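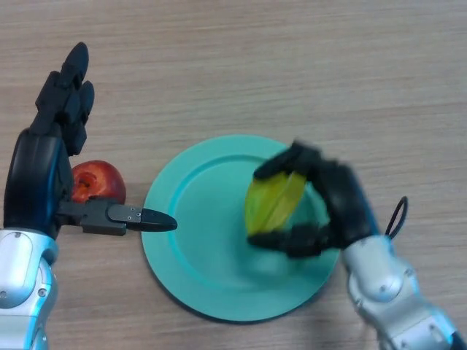 Small tips for a house and garden that wild animals can pass through

When we moved to the edge of Skatholm, we had 31 metres of closed fence and a garden where almost nothing moved except the cat from next door. Now we have hedgehogs from May until the first frost, frogs under the water butt, and two kinds of bat. Most of the work was done in the shed and in the kitchen, with things that we already had at home. I write down what was useful for us.

The hole in the fence

A hedgehog needs an opening of 13 by 13 centimetres at ground level. Draw it first with a pencil, then drill one hole in each corner and cut between them with a jigsaw. Sand the edges well, also the underside. If your fence has a concrete board at the bottom, do not try to cut it. Dig a shallow channel under it and put a short piece of wide drain pipe inside.

Speak with the neighbour before you cut. One hole that leads to a closed garden is of little use, and in our street the first three houses agreed in one evening. Now the row is open from our shed to the stream.

Steep ponds, buckets and drains

Every water container needs a way out. For the pond I use a rough plank with thin strips screwed across it, one strip every three centimetres. It should lie at a gentle angle, with the lower end under water. Smooth plastic is too slippery for small feet. For a bucket, a brick and a thick branch are enough, or simply turn the bucket over when you have finished.

Window wells by the cellar catch many toads. A piece of fine metal mesh, cut with tin snips and bent down at the sides, keeps them out and lets the light in. Wear gloves when you cut it, the ends are very sharp.
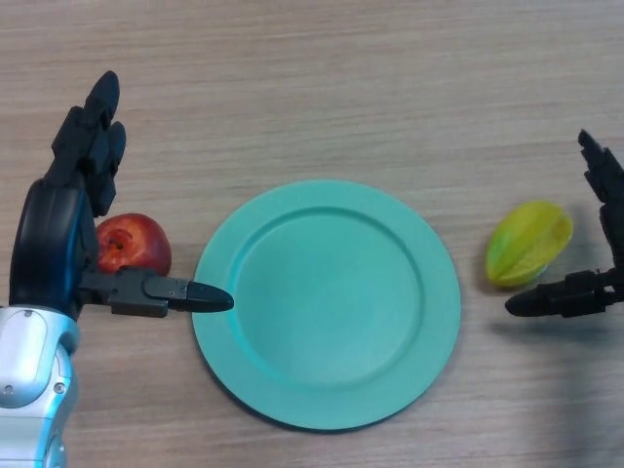 Nets should be lifted in the evening. A fruit net that hangs down to the grass is a trap for hedgehogs and also for grass snakes, so I roll ours up to knee height and fix it with clothes pegs. When the season is over, it goes in an old pillowcase on a hook in the shed.

Cleaning the bowl and the feeder

For the water bowl outside I keep a separate brush, with red tape around the handle so it does not come back to the kitchen sink. Hot water is sufficient on most days. Once a week I use a little washing-up liquid, rinse twice, and let the bowl dry in the air. Never put out milk for hedgehogs. They drink it gladly but it makes them ill.

Bird feeders I take apart completely. The narrow tube is difficult, and an old bottle brush does it better than anything I have bought. Old seed that sticks together goes in the rubbish and must not stay on the ground.

Light at night

Bats and moths follow dark lines, such as a hedge or a row of trees, and a strong lamp cuts this line in two. We changed the lamp over the back door for a warm one and set the timer to 50 seconds. My sister-in-law in Trikdale has put a simple shade over hers, made from a tin with the bottom removed. File the edge first.

Leaves and cuttings

Do not make the garden too tidy in autumn. We leave a strip of leaves along the fence, one metre wide, so that small animals can walk from one hole to the next under cover. Thick branches go at the bottom of the pile and thin ones on top. If you want to move an old pile in spring, lift it by hand, layer by layer, and keep the fork in the shed.

Last changed: February 23, 2025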